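Rack and bench cover questions

Do I need a special cover under a test tube rack?
Probably not, whatever the catalogues say. Glenys Tuhiwai has used Brundo and Kendeck covers and can't tell them apart. A grey one with pale grid lines does help you line things up, if you care about that. 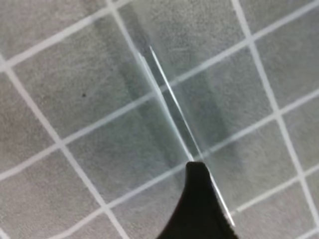
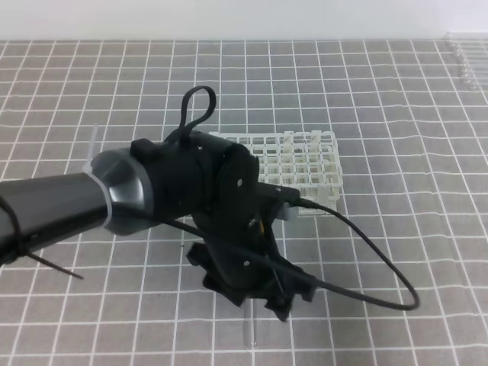 How often should a rack be washed?
Once a week is plenty for a plastic one, and straight away after a spill. Warm water and washing-up liquid will do. We wouldn't pay extra for the Pomen rinse.

Are dearer racks worth it?
We doubt it. Ask what the extra buys you.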